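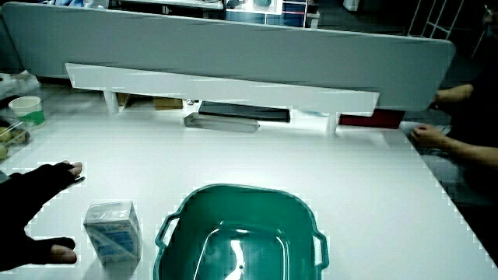

Doltero Wash Basin with Side Handles, Teal Green

Item no. 547
In stock, ships from our Movgate warehouse
Updated 9 September 2020

Plastic basin for the sink, the table, the camp site, wherever. Rounded rectangle, handle on each side. Teal green outside, and the inside reads a bit deeper once there's water in it. Shown on a white tabletop with a small drink carton next to it.

Details

Material: plastic
Shape: rectangular, rounded corners
Handles: 2, molded with the rim
Capacity: 10 quarts to the rim, fill to 6 if you plan on carrying it
Weight: 78% of the old Doltero basin (same plastic, thinner base)
Color: teal green only for now. Gray is due in October
Sold singly or in a stack of 6

What people buy it for

Hand washing, mostly. Sweaters, socks, baby things. Also dishes in a sink you don't want to scratch, soaking feet, rinsing lettuce, washing paint brushes. One customer keeps potting soil in hers. Fine by us, just don't go back to lettuce after.

Works on a desk or counter too. Rim is smooth all the way round so it won't snag a sleeve. Put a towel under it on glossy tops, the base can slide when its full.

Care

Wash with dish soap and a soft sponge. No scouring pads, they dull the inside. No bleach overnight. Top rack of the dishwasher is OK on a low heat cycle, bottom rack is not. Keep off stoves and radiators. Boiling water no, hot tap water yes.

Hard water leaves a white ring. White vinegar, ten minutes, rinse.

Carrying

Both handles, always. Lifting a full basin by one handle will bend the rim and we don't replace for that.

Stacking and storage

Basins nest. If two get stuck together run warm water over the outer one and twist, dont pry with a knife. Store upside down if the cabinet is damp.

Goes with

Ververidis drain mat, white
Sastance sponge holder, clips to the rim
Doltero pitcher, same teal

The Sastance holder fits the long sides only. Too tight at the corners.

Shipping and returns

Orders in before noon leave the same day. Singles go in a plain carton, stacks of 6 in a sleeve. Color can look bluer or greener depending on your screen, please order one first if you are matching to towels or a bath mat.

Returns inside 30 days, unused, label still on the base. Cracked in transit? Send us a photo of the basin and the carton it came in and we'll ship another, no need to mail the broken one back.

Questions on this item

Does it fit a standard single bowl sink? Most of them. Measure across the handles as well as the rim, the handles stick out on both sides.

Is there a lid? No. We get asked alot. The lid for the old basin does not fit this one.

Is there a drain plug? No, tip it out over the sink or tub.

Trade and school orders: use the quote form and put 547 in the item box. Quotes come back by email, usually next working day.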